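Subject: Re: [printmakers] Entry rules for the Sestlow print exhibition
Date: Tuesday, August 27, 2024

> Does anyone know whether the Sestlow show will take unframed work this
> year? I have two large woodcuts and framing both would cost me more
> than the entry fee and the van put together. Also, is the size limit
> measured on the paper or on the image?

I asked the gallery the same thing in April. They take unframed prints, but only on paper up to 900 mm on the long side, and that is the sheet, margins included. Anything bigger has to come framed with acrylic, no glass.
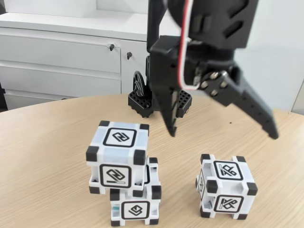 The fee is $26 per work and the limit is 2 works per person. A diptych counts as one if both sheets are hung together and you say so on the form. Editions are fine. Write the edition number on the back label in pencil as well as on the front, or they will call you about it.

For woodcuts on thin paper I'd ask for the magnets. Last time they hung mine with clips and one corner creased. Restby did the transport for several of us and the flat packing was good, but you have to book early.

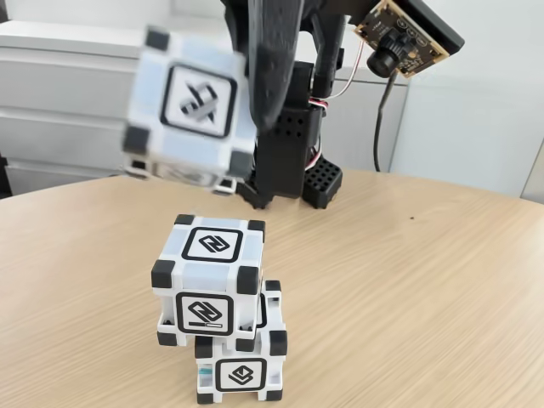

The Jondar award is for relief prints only this year, so yours would qualify. It pays 2,000 and the gallery keeps the print. If you don't want to give up that impression, leave the box on page two blank and you will still be considered for the show itself.

I still have half a roll of the Voß interleaving tissue if you need some for packing. You can pick it up from the studio any evening after six.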